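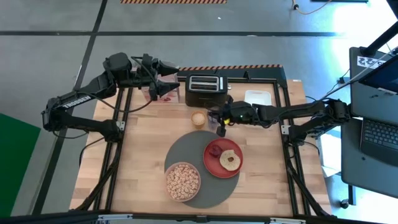

### 3.2 What people mean when they say a room is bright

Most of the complaints I read for this study had the word "bright" in them somewhere, and it took me an embarrassingly long time to see that people were using it for two different things. Some meant the light coming in from outside. Others meant the light coming up at them from whatever they were working on, and those folks could be sitting a long way from any glass. A light tan butcher-block top with faint grain lines, set in a black frame, is a good case to think with, because the eye gets a pale work surface and a very dark border in one glance. Our diary form had no box for that. It asked about windows, blinds and ceiling lamps (I wrote it, so I'll take the blame), and people ended up putting their desks under "other" or scribbling in the margins.

The diaries came from four workplaces, which I'll call Tromon, Porness, Lazaridis and Zanotholm. We had 392 people filling them in over 30 working days, starting in June, and we ended up with 2,811 usable entries. Vandana Kanaujia and I each read the full set and coded every mention of brightness as "from outside," "from the surface" or "can't tell." That last pile was bigger than either of us wanted. "Too bright again" is a perfectly fair thing to write at 3 p.m. when you want to go home, but it doesn't give a coder much to hold on to.

Vandana was stricter than I was. If someone wrote "my papers are blinding," I coded it as surface and she coded it as can't tell — her point being that the sun may well have been sitting right on the papers. We went back and forth on these and in the end used her rule for everything reported in this section. My looser version is in the appendix for anybody who wants to compare.

Window height turned out to matter in the way people talked, too. At Porness the glass is low and starts at desk level, and the entries there are mostly about glare on screens. Rooms with tall glass drew more comments on the far end of the room, the ceiling, and how the place felt late in the day.
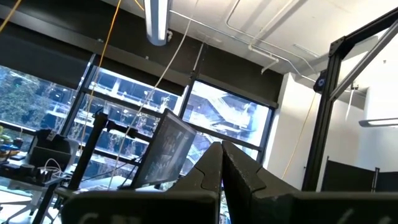
**Figure 4.** Large windows in a room with a high ceiling; a broad black soffit band forms the upper edge of the window wall.

I'd like to say more about dark bands like the one in Figure 4, but I can't get there with diaries alone. Sohail Bugti, who read an early draft, suggested we ask people to sketch where the brightness was instead of naming it. We tried that with a small group at Zanotholm, and the sketches are taken up in Section 3.3, along with the entries from people who worked with the blinds down all day.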